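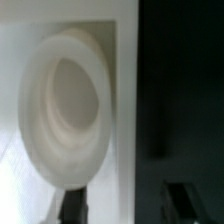 Wrist cam, white round part up close, one finger just under the rim.

25 November 2022 - robotics club, arm bench

Long session today, mostly fighting with focus. Anything this close to the wrist camera goes soft, and the rings on the part blur into each other. My rim finder likes a nice crisp circle and it got a fat tall oval instead, so it kept wandering off toward the glare in the lower left corner. Grr. The darker hollow in the middle is way easier to pick out, so Tainá Siqueira suggested we fit the ellipse to that first and work outward. Love it! She's writing that piece up for the Villumano repo (branch is called Binitz, don't ask me, I didn't pick it).

Numbers so far: 445 stills labeled out of 1,145. I did 41 of those tonight and my eyes are done. If anybody has a free hour, please grab a batch - start from the end of the list so we don't overlap.

To do before the next meeting:
- lower the exposure and redo the close-up set
- try a mask over the bright corner
- log finger position with every still, I keep forgetting
- ask if we can keep the bench until March

Also, the Dester script crashed 2 times when I changed the crop size. I think it's my path handling (again). Will look at it over the weekend, laptop's coming home with me.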